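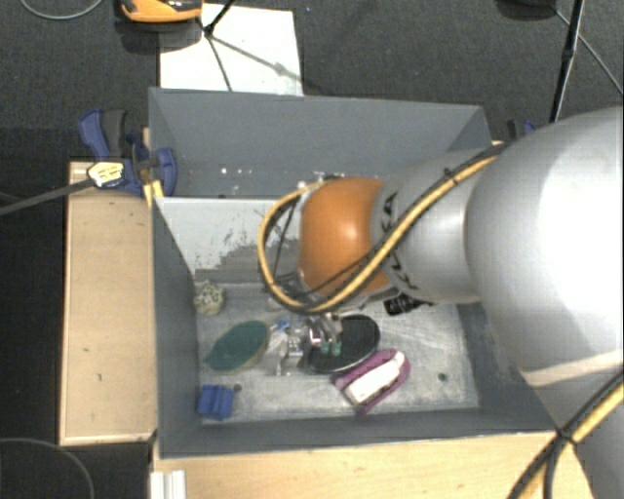

The first year at Plovwood
September 2020

Rocío Giraldo had been out of high school for over three years when she filled in the form for Plovwood College. She did it on her lunch break. The part that worried her was the essay, and she wrote two versions before sending the shorter one.

Plovwood lets adult applicants start in the fall or in March. Giraldo chose March and kept her job at a bakery in Brutby, working mornings and taking classes at night.

"I hadn't written a paper since I was a teenager," she says. "My first one came back covered in notes."

Her adviser, Nelly Sánchez, moved her to a lighter schedule – two courses instead of three – and signed her up for the writing center. Giraldo still goes there before each deadline.

She plans to major in accounting and hasn't picked a minor. Registration for spring courses opens next month.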